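Walk-through checklist with my comments
Toledo house, kitchen and back rooms
Filled in by Érica Paiva, December 1, 2018

I do this once before the winter guests start coming and again when they've all gone home, and I type it up the same evening while I can still read my handwriting. The marks are the same as last time: OK means leave it alone, WATCH means look again next visit, FIX means somebody needs to get a screwdriver or a phone.

ENTRY AND HALL

Front door closes and latches by itself - OK. It used to need a hip. The new strike plate from Birkix was worth it.

Rug lies flat, no curled corners - WATCH. I put fresh grip tape under the far end in September and it's already lifting a little (I caught my toe on it carrying the vacuum, so I'm not being fussy!). If it's still up next time, the rug goes in the closet for the winter.

Hall light works from both switches - OK.

Smoke alarm, test button pressed - OK. Loud enough that the dog next door answered it. New battery in, old one in my coat pocket, must remember to take it out before I wash the coat.

KITCHEN

Outlets by the sink, test and reset - OK for the left one. The right one tripped fine but I had to push reset twice before it caught. WATCH, and please don't run the kettle and the toaster off it together.

Cords - FIX. The toaster cord has a soft spot near the plug where it's been bent back on itself. I've unplugged it and put it on top of the fridge with a note on it. Don't put it back in service just because you want toast, I know who reads this list.

Hot water at the tap - 120 on my thermometer after letting it run. OK, and I left the heater dial alone.

Fire extinguisher - OK. Needle in the green, pin in, hose not cracked. It had migrated behind the paper towels again, so I moved it back to the hook by the door where a person can grab it.

Under the sink - dry when I ran my hand along the trap. The drain opener is now on the high shelf with the cap taped. OK.

Knives - in the block, all of them. OK.

STANDS, RACKS AND OTHER THINGS THAT TIP

This is the part I added after the business with the plate rack. Anything tall and thin that people hang things on gets a push test now. I use one finger at the top, and if it rocks and comes back, fine, and if it keeps going, it gets moved low or it gets retired.

The little tree stand gets its own comment because everybody asks me about it. I love it, it's the prettiest thing on this list, but all those curled arms stick out and sleeves find them. My rule is one light thing per arm and nothing heavier than 500 grams on the whole stand, and load it evenly, a piece on one side and then a piece on the other. Keep it toward the back where you don't reach across it. 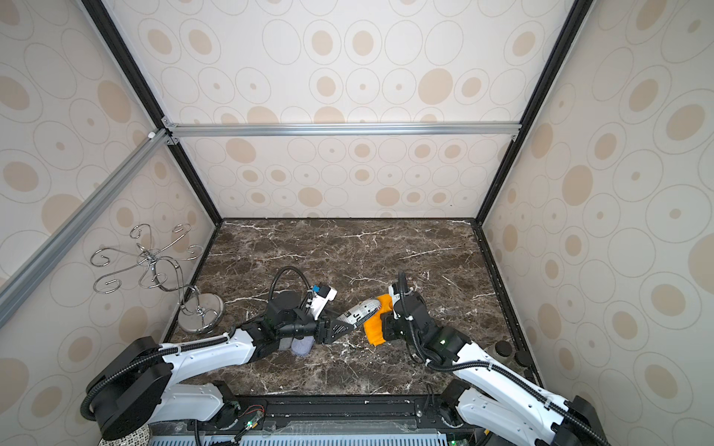
Chrome tree stand, near the back left corner on the dark marble-patterned surface.

Things to check on it every time, and what I'd like you to write down:

Base sits flat - press down on the rim in a few places and listen for a click. A click means there's a crumb or a bit of grit under it. Wipe and try again.

Hook ends - run a dry cloth over each one. If the cloth snags, there's a rough spot, and it'll scratch a mug or a finger. Mark FIX and tell me which arm.

Stem - hold the base with one hand and turn the stem gently with the other. It shouldn't turn. If it does, stop using the stand until I've had a look at it.

Finish - soft cloth and a drop of dish soap, then dry it properly, right into the curls. No scouring powder on chrome, please, and I'm including the fancy Hamuvell one that says it's gentle.

Paper rack - OK, though I'd still like it screwed to something.

Coat stand in the back room - FIX. Failed the finger test with nothing on it! I've laid it down along the wall so it can't surprise anybody. Either it gets a heavier foot or it goes to the thrift store with a clear conscience and a label.

Two-step stool - OK. Both rubber feet present, hinge locks with a proper snap. Fold it when you're done with it.

BACK ROOM

Shelf brackets - WATCH. I tightened 8 screws and one of them just spins, so the plug in the wall is gone. I moved the heavy books off that end and put the spare blankets there.

Space heater - OK on its own, with the tip switch working. Keep it clear of the curtain, plug it straight into the wall, and turn it off when you leave the room even if you're only going for a sandwich.

Window lock - sticky but it holds. A little dry lube and it'll be happy.

TO BUY OR CALL ABOUT

Toaster, any plain one.
Wall plugs for the shelf, and longer screws to go with them.
Grip tape, the wide kind.
Ciler about the right-hand outlet. I'd rather they looked at it before the house is full - they were quick last time and they took their shoes off without being asked.

Next walk-through when the guests have gone. If you fix something before then, write it in the margin of the paper copy inside the pantry door and put your initials, so I don't go looking for a problem that's already been dealt with.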